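Debora Villa did not believe in the tray. Her cousin Leonardo had paid 40 for it at the Tandwood sale, black rim, gray inside, and swore it had come out of their grandmother's kitchen.

"Every tray came out of somebody's kitchen," she said.

"She kept her buttons in it."

"She kept her buttons in a jar. I was there."

He pushed the thing across the white table with one finger, like a man raising a bet. Then he laid the other piece down, the thin black plate, all scratches and white marks.
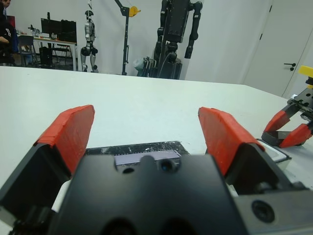

Setness, Vol. 6, No. 2, p. 40

"And what is that supposed to be?"

"The lid."

"It's flat, Leo. It doesn't even have a lip."

"It's worn."

She looked at the scratches for a while. He wanted one of them to be an L, for Lucia, and she tilted her head until her neck hurt and got nothing that resembled a letter in any alphabet.

"Who told you it was hers?"

"The man selling it."

"Before or after you told him about Grandma?"

Leonardo studied the door. It had a dark lever handle, and he seemed to be thinking about using it.

"During," he said.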